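Drawing Light and Shade, Unit 4: Cast Shadows
Handout to go with the evening class
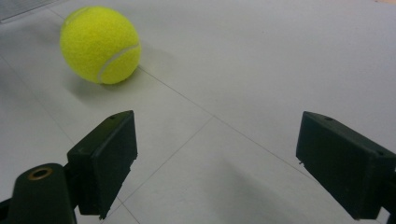

Last time we did form shadows, the dark that belongs to the object itself, and I promised we'd get to the other kind. A cast shadow is the one an object throws onto something else, a floor or a wall or the object next to it. Most of us (me too, for years) draw it as one flat gray pancake with the same edge all the way around, and then wonder why the thing looks like a sticker. So before you pick up a pencil, find the darkest spot. With the tennis ball it's right where the felt meets the tile, and from there the gray spreads out toward the lower right and goes soft at the edges. The top left of the ball is the bright side, so the shadow heads off the other way, just as it should. I love a pale floor for this, by the way. You can see every little change in the gray!

Some words we'll be using:

Contact shadow. The thin dark bit right under the object, where hardly any light can get in. Leave it out and your object floats. If you only have time for one mark, make it this one.

Core shadow. The darkest band on the object itself. We covered this in Unit 3, look back at your egg drawings if it's gone fuzzy.

Reflected light. Light that bounces off the table and back up into the dark side. It is always darker than you think. Squint at it. If it still looks bright when you squint, fine, but I'll bet you it doesn't.

Penumbra. The blurry outer edge. A small bare bulb gives you a skinny one, a big window gives you a wide one. Say it out loud at dinner and people will think you've joined an astronomy club.

Now the exercise. Set up one round thing and one thing with corners on plain paper, with a single lamp off to one side. Turn the ceiling light off, please, or you'll get two shadows crossing each other and you'll be miserable (ask Iker Aranda about his pear). Do four small drawings, 18 minutes each, and move only the lamp between them:

Lamp high, to the left
Lamp high, to the right
Lamp low, to the left
Lamp behind the objects, shadow coming toward you

Start each one with the outline of the shadow before you draw any detail at all. I know it feels backwards. Wiremu Henare fought me on this for most of last term and then did a lovely teapot that way, so I'm sticking with it.

About color: a few of you asked whether shadows are really gray. Usually they lean toward something. A warm lamp makes them look a bit blue, and a shiny red apple will leak some red into the edge nearest to it. We'll get into that in the pastel unit, which starts in November. For now keep to pencil and don't worry about it.

Pencils: 2H, HB, 2B and 6B. The Brunton set of 36 is nice if you already own it, but you won't touch most of it. Don't smudge with your finger, it leaves grease on the paper and the next layer won't take.

Reading is pages 21 to 28 in the course pack. Bring all four drawings next time, including the bad one, and a clip to hang them up with. Ans Willems has the spare lamps if yours has died.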